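Handgeführter Datengreifer Cillar G2
Paarset für die beidhändige Aufzeichnung, mit Markerwürfel und Kameramodul

Hersteller: Gevovell
Vertrieb und Prüfung: Stallosberg Handhabungstechnik
Artikelgruppe: Greifer und Aufzeichnungsgeräte
Lieferform: Paar (links und rechts), Einzelgerät auf Anfrage

Kurzbeschreibung

Der Cillar G2 ist ein von Hand geführter Parallelgreifer für die Aufzeichnung von Greif- und Ablagebewegungen. Der Bediener hält je ein Gerät in der linken und rechten Hand, schließt die Backen über einen Zughebel und führt die Aufgabe so aus, wie sie später der Roboterarm ausführen soll. Backenweite, Lage im Raum und Kamerabild werden gemeinsam gespeichert. Ein Arm wird für die Aufzeichnung nicht benötigt.

Wir führen den G2 seit Oktober im Sortiment. Vorher haben wir ihn in unserem Vorführbereich gegen den Ghanem Handgreifer verglichen, den viele Kunden von uns bereits einsetzen. Die Ergebnisse stehen weiter unten auf dieser Seite.

Aufbau

Das Gehäuse besteht aus hellgrauem Kunststoff und ist in zwei Halbschalen verschraubt. Der Zughebel liegt auf der Innenseite und wird mit Zeige- und Mittelfinger betätigt. Die Rückstellfeder ist ohne Öffnen der Elektronik zugänglich und lässt sich gegen eine weichere Ausführung tauschen. Das empfehlen wir für Bediener, die länger als eine Stunde am Stück aufzeichnen.

Auf der Oberseite sitzt der Markerwürfel. Er wird gesteckt und mit einer Schraube gesichert. Nach jedem Abnehmen ist eine neue Einmessung erforderlich, auch dann, wenn derselbe Würfel wieder aufgesetzt wird. Das Kameramodul ist direkt daneben angebracht und blickt in Richtung der Greifbacken. Der Abstand zwischen Würfel und Objektiv ist ab Werk vermessen und in der Gerätedatei hinterlegt.

Die Backen tragen schwarze Auflagen mit Gitterstruktur. Sie sind V-förmig angestellt, damit runde Teile sich beim Schließen mittig legen. Bei flachen Teilen, etwa Karton oder Blech, greifen zunächst nur die vorderen Kanten. Wer überwiegend flache Teile aufzeichnet, sollte die geraden Auflagen mitbestellen.

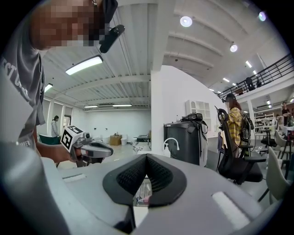

Für den Vergleich wurden beide Geräte an denselben Aufgaben eingesetzt: Flaschen umstellen, Kabel in eine Kiste legen, Deckel aufsetzen, Schrauben aus einer Schale entnehmen. Jede Aufgabe wurde mit beiden Modellen von denselben Bedienern ausgeführt, abwechselnd mit dem einen und dem anderen Gerät zuerst. Bewertet wurden die Bedienung, die Stabilität der Markererkennung und die Qualität des Kamerabilds.

Vergleich mit dem Ghanem Handgreifer

Gewicht und Balance. Der G2 wiegt mit Markerwürfel und Kameramodul 433 g. Der Ghanem ist leichter, hat seinen Schwerpunkt aber weiter vorn. Bei kurzen Aufgaben wurde der Ghanem bevorzugt, bei längeren der G2. Bediener mit kleinen Händen kamen mit dem Hebel des Ghanem besser zurecht, der Griff des G2 ist für sie recht breit.

Markererkennung. Der Würfel des G2 bleibt auch bei stark gedrehtem Handgelenk erkennbar, weil fast immer eine Seite zur Außenkamera zeigt. Der Ghanem verwendet eine flache Markerplatte und verliert die Lage bei Drehungen nach innen früher. Bei beidhändigen Aufgaben verdecken sich die Geräte gelegentlich gegenseitig. Das betrifft beide Modelle. Mit einer zweiten Außenkamera trat das Problem in unserem Aufbau nur noch beim Übergeben von Teilen auf.

Kamerabild. Beide Modelle liefern ein brauchbares Bild des Greifbereichs. Beim G2 nimmt das eigene Gehäuse einen größeren Teil des unteren Bildbereichs ein. Für das Training ist das nach unserer Erfahrung unkritisch, solange der spätere Roboterarm mit den gleichen Backen und der gleichen Kameraposition ausgerüstet wird. Wer nachträglich auf eine andere Kamera wechselt, muss mit schlechteren Ergebnissen rechnen.

Licht. Leuchten im Blickfeld können die Belichtung nach unten ziehen, vor allem wenn das Gerät zwischen zwei Griffen nach oben gehalten wird. Die Automatik des G2 regelt danach langsamer nach als die des Ghanem. Wir stellen die Belichtung deshalb fest ein und prüfen sie zu Beginn jeder Aufzeichnung.

Feine Teile. Schrauben aus der Schale waren mit beiden Geräten mühsam. Die Auflagen des G2 halten kleine Teile sicher, der Spalt am Grund des V lässt dünne Stifte aber durchrutschen. Der Ghanem war hier etwas besser.

Technische Daten

Bauart: Parallelgreifer, handgeführt, mechanischer Zughebel
Gewicht je Gerät: 433 g
Geräte je Set: 2
Backenauflagen: V-Form, wechselbar
Lageerfassung: Markerwürfel, schwarz-weiß
Kamera: Modul auf der Geräteoberseite, feste Brennweite
Datenanschluss: USB-C, verriegelbar
Stromversorgung: über Datenanschluss

Lieferumfang

Greifer links und rechts, jeweils mit Markerwürfel und Kameramodul
2 Anschlusskabel
Ersatzfedern, Standard und weich
Einmessplatte
Innensechskantschlüssel
Transportkoffer

Nicht enthalten sind Außenkameras, Stative, Kopfhalterung und Aufzeichnungsrechner.

Zubehör

Auflagen gerade, Paar
Auflagen V-Form, Beutel mit 10 Stück
Markerwürfel einzeln, mit Sicherungsschraube
Flanschadapter für die Montage der gleichen Backen am Roboterarm
Kabelführung für den Unterarm

Hinweise zur Inbetriebnahme

Vor der ersten Aufzeichnung den Zughebel mehrmals vollständig durchziehen und loslassen, dann den Nullpunkt in der Software setzen. Linkes und rechtes Gerät nicht vertauschen, die Gerätedateien unterscheiden sich. Kabel am Unterarm führen und nicht über den Markerwürfel legen. Die Auflagen mit einem feuchten Tuch reinigen, kein Lösungsmittel verwenden.

Testgerät

Kunden mit laufendem Rahmenvertrag können ein Paarset zur Erprobung ausleihen. Die Anfrage läuft über das Kontaktformular, bitte die geplanten Aufgaben und den vorgesehenen Roboterarm angeben. Für den Flanschadapter benötigen wir zusätzlich das Lochbild des Arms.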